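Workshop notebook, Clullaver site
Tuesday, July

Suture thread, tensile and knot tests, second batch

Work on the Zotia braided thread continued today from 09:30. The first batch was set aside last week after the humidity log for the storage cupboard was found to have a gap, and none of those readings are to be used. All figures in this entry refer to the second batch only.

The thread was cut into lengths of 172 mm and left on the rack overnight. A total of 29 lengths were prepared. Two were rejected before testing, both for fraying at the cut end, and have been kept in the tray marked R. The blade in the small cutter should be replaced before the next batch is prepared.

Knots were tied by hand on the Magnusson former, using the square knot with one additional throw. The written procedure does not say how long the tails should be. A tail of 5 mm was used throughout and has been pencilled into the margin of the bench copy. Colleagues who prefer another length are asked to raise the matter before the procedure is reissued. 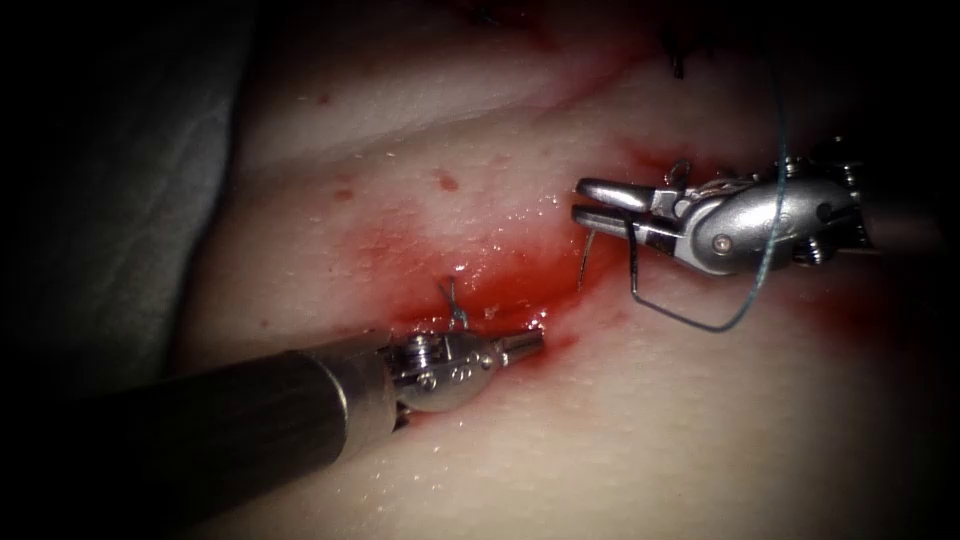

Small stitch in place on a curved tissue surface, just above the jaw tip of the left instrument.

The Detari tensile frame was zeroed at the start of the session and again after lunch. The afternoon zero had drifted slightly – less than the limit given in the manual, but in the same direction as last time. Readings were taken with the slow crosshead setting. Samples up to number 14 failed at the knot, as expected. Number 15 slipped in the lower grip and was repeated with fresh rubber facing; the first reading has been struck through and initialled.

Soaked samples have not been started. The saline bath was still warming at 16:00 and it was decided to leave them until the next session. The bath lid does not close fully on the left side.

Raw readings are in folder 213, with the calibration sheet at the front. The folder is to remain in the workshop.

Outstanding: new cutter blade, rubber facing for the upper grip, bath lid, humidity logger battery.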